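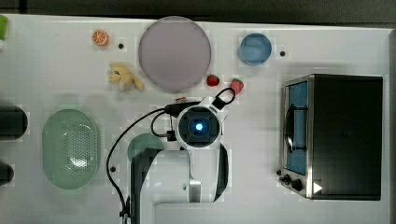
Gwenllian Parri has spent most of her working life in canteen kitchens, and she joined Melach to find out which kitchen jobs a machine can take over. Her answer so far is "fewer than the brochures say." Her team practices with toy food — an orange slice, bananas, strawberries — set out on a white table with a plate, a colander and a toaster oven. The arm reaches in over all of it.

"Putting a banana on a plate is fine," she says. "A strawberry is harder. It's small and it rolls."

In April the team logged 3,252 attempts at clearing a table. The arm finished 927 of them without help. Parri doesn't call that a bad month. The year before, she says, most runs stopped at the first bowl.

I asked whether she would put one in a real kitchen.

"For one job, with someone nearby, maybe. For the whole cleanup, no. I can clear that table in 20 seconds."

Her colleague Rosine Lacroix is more hopeful about shop floors, where the same item comes past all day. "A home is different every morning," she says. "A shelf in a store mostly isn't."

They start on real fruit next, beginning with oranges.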